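4. Same-Day Exits and the Order of Prices

4.1 The problem with daily bars

A daily bar has four prices: open, high, low and close. The open comes first and the close comes last, but the bar does not say whether the high or the low was reached earlier. For a trade that enters at the open with a profit target above and a stop-loss below, this matters whenever both levels fall inside the range of the entry day. The backtest then has to assume an order, and the assumption decides whether the trade is booked as a win or a loss.

The effect is small for systems with wide exits. It grows as the target and the stop are moved closer to the entry price. The signals in this paper use a 2.5% target and a 2.5% stop, both measured from the opening price, so the entry day cannot be ignored.

4.2 Sample

The signals were produced by the Melura scanner, using the settings given in Section 3, on daily bars adjusted for splits only. Dividends were left out of the price series because the exit levels are set from the traded price on the day of entry. All signals are long and all entries are at the next open. When a stock already had an open position, further signals in that stock were skipped.

The test sample has 200 trades. The stocks are listed retailers and makers of consumer goods, with clothing and household textiles as the two main product groups (Figure 2). We chose a single sector so that differences in daily range between sectors would not be mixed in with the effect of the exit rule. The cost of this choice is that many of the trades overlap in time and respond to the same sector news, and the sample should not be read as 200 independent bets.

Minute bars for the entry days came from the Listolex archive. They were checked against the daily file before use. If the highest minute high or the lowest minute low differed from the daily value by more than one cent, the minute file was reloaded and checked again. No trade had to be dropped after the second check.

Figure 2. Clothing on a flower-printed bedspread. Clothing and household textiles are the main product groups in the sample.
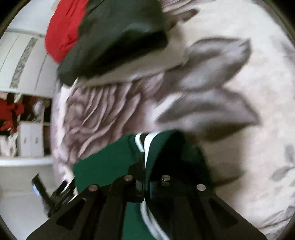 4.3 Exit rules compared

Three rules were applied to the same entries.

Rule A (pessimistic). If both the target and the stop lie inside the entry-day range, the stop is taken to have been hit first.

Rule B (optimistic). If both levels lie inside the range, the target is taken to have been hit first.

Rule C (minute data). The order is read from the minute bars. If both levels lie inside the same minute, the stop is used.

The rules give the same result for any day on which only one of the two levels was touched. A gap cannot trigger either exit on the entry day, as both levels are set from the opening price itself. On later days a gap through the stop is filled at the open, and a gap through the target is also filled at the open.

4.4 Results

Of the 200 trades, 80 were closed on the day they were opened. Both levels were touched on the entry day in eight of these. Under Rule C, the stop came first in four of the eight and the target came first in the other four. Rule A therefore agrees with the minute data in 76 of the 80 same-day exits, and so does Rule B, although the four trades they get wrong are different ones. The case of both levels falling inside the same minute did not occur.

The number of affected trades is low, but each one moves the result by the full distance between the stop and the target, or 5% of the position before costs. Four wrongly assigned trades shift the sum of returns by 20 percentage points in the direction of the assumption. For a system with a small average gain per trade, a shift of this size over 200 trades is too large to leave unreported.

We use Rule A in the rest of the paper. It needs only daily data, it can be repeated by a reader who has no access to minute files, and its error is known to go against the system. Rule B is not used again.

4.5 Fills at the target

Touching the target price is not the same as being filled there. A limit order at the target may stay in the queue if the price trades at that level and turns back. We reran the sample in the Irnside simulator with the added condition that the high must pass the target by at least one cent. The change left the set of same-day exits as it was. It delayed a few exits on later days, and those trades were still open at the next bar with the original stop in place.

El Sherbiny reaches a similar condition by a different route, asking for a minimum traded volume at the limit price. We did not test that version. It needs tick data, and volume by price was not available for the earlier part of the sample – the archive holds it only from March of the final test year.

Stop orders were treated as market orders once touched, with slippage of two cents per share. Commission was charged per share on both sides. Section 5 applies the same settings to the portfolio test.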